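How Muscles Get Stronger

A muscle is a bundle of thin fibers. Each fiber can do one thing on its own: shorten. When many fibers shorten at the same time, the muscle pulls on a bone and the bone moves. Muscles can pull, but they cannot push. For this reason they often work in pairs. The biceps, on the front of the upper arm, bends the elbow. The triceps, on the back, straightens it again.

What exercise does

When you do an exercise that feels hard, such as a push-up, the fibers are under more load than usual. The body responds by adding protein to them. Over many weeks the fibers become thicker, and a thicker fiber can pull with more force.

In children most of the early gain comes from somewhere else. The brain sends signals along nerves to tell the fibers when to shorten. With practice, it learns to switch on more fibers at once and in a better order. You can become stronger this way before your muscles look any different.

Why rest matters

The building work is done mostly between exercise sessions, including while you sleep. Muscles also need food. Protein from beans, eggs, fish, milk or meat is broken down into small parts called amino acids, and the body uses these to make new muscle protein.

Soreness a day or two after a new exercise is common. It usually fades by itself. A sharp pain during an exercise is different — stop and tell an adult.

Keeping a training log

Strength changes slowly, so it is hard to notice from one day to the next. A training log is a written record that lets you compare. Use a notebook and a pen, and keep them in the same place. Write down the date, the exercise, how many times you did it, and how it felt.

Oda Hellström's class at Skudeten kept logs during July. One student, Tala, could do five push-ups on her knees at the start. She did not train every day. Her log had gaps, and the gaps are part of the record too, so she left them in.

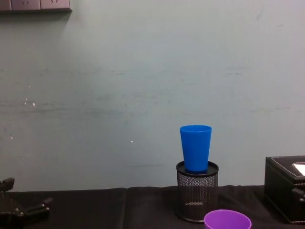

Try it: a wall push-up

1. Find a clear piece of wall with nothing on it at shoulder height.
2. Stand one arm's length away and place both palms flat on the wall.
3. Bend your elbows slowly until your nose is near the wall. Keep your back straight.
4. Push until your arms are straight again. That is one repetition.
5. Do five, rest for a minute, then do five more.

Moving your feet farther from the wall makes the exercise harder, as more of your weight is then carried by your arms. Move them back in if your shoes slip.

Words to know

Fiber: one of the long, thin cells that make up a muscle.
Load: the weight or force a muscle has to work against.
Protein: a material the body uses to build and repair its parts.
Repetition: one complete movement of an exercise, from start to finish.

Text by Ingegerd Moen. Checked by Doaa Hegazy, physical education.
Last updated 13 September 2021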